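4. 포장재 선반 정리하기

이제 제가 제일 좋아하는 포장재 칸이에요! (Andari 선반 조립이 아직이면 3장부터 보고 오세요.)

1) 선반 윗면을 마른 천으로 한번 쓱 닦아 주세요.
2) 에어캡 롤은 눕히지 말고 세워서 올립니다. 저는 눕혀 놨다가 굴러떨어져서 한참 쫓아간 적이 있거든요.
3) 예비 칸 벽에는 '备用区'라고 쓴 종이를 테이프로 붙여요. Landeg 창고랑 같은 표기라 서로 헷갈릴 일이 없더라고요.
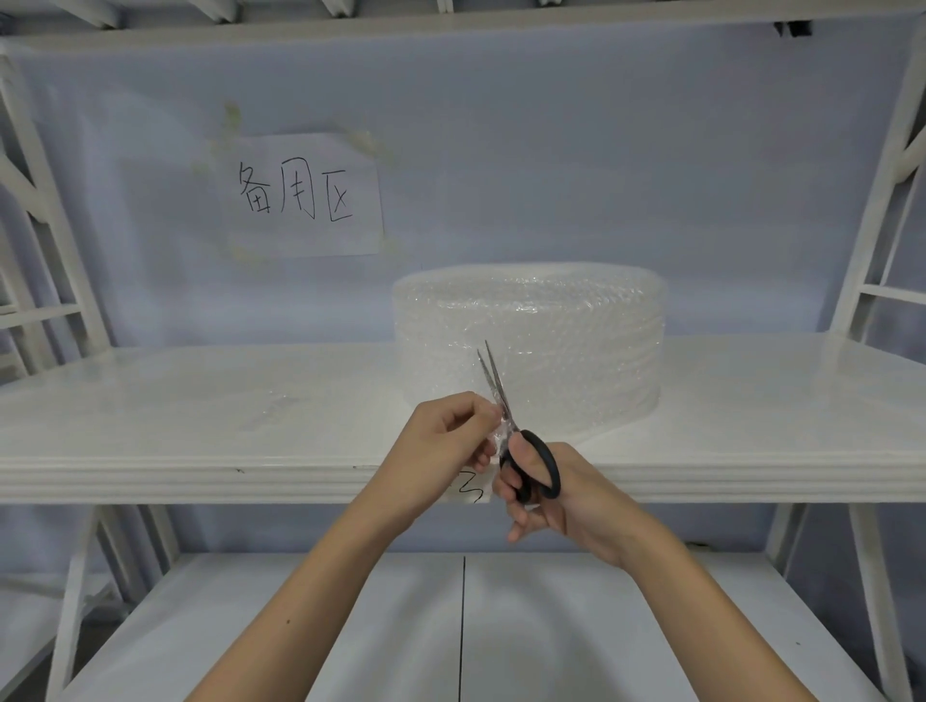 에어캡은 어느 면이 물건에 닿게 싸야 하나요?
볼록한 면이 안쪽으로 가게 싸 주세요. 바깥 면이 매끈해서 테이프도 훨씬 잘 붙어요.

4) 작게 잘라 쓰고 남은 조각은 따로 모아 두었다가 컵 손잡이 같은 데 감아 쓰면 딱 좋아요.

참고: 벽에 남은 테이프 자국은 급하게 긁지 마세요. 저는 드라이어로 살짝 데운 다음 천천히 문질러 떼는 편이에요.

주의: 롤 위에는 다른 물건을 얹지 마세요. 공기 방울이 눌리면 정작 포장할 때 힘을 못 써요. 칼도 선반에 그냥 두지 말고 꼭 날을 넣어서 서랍에 보관하시고요!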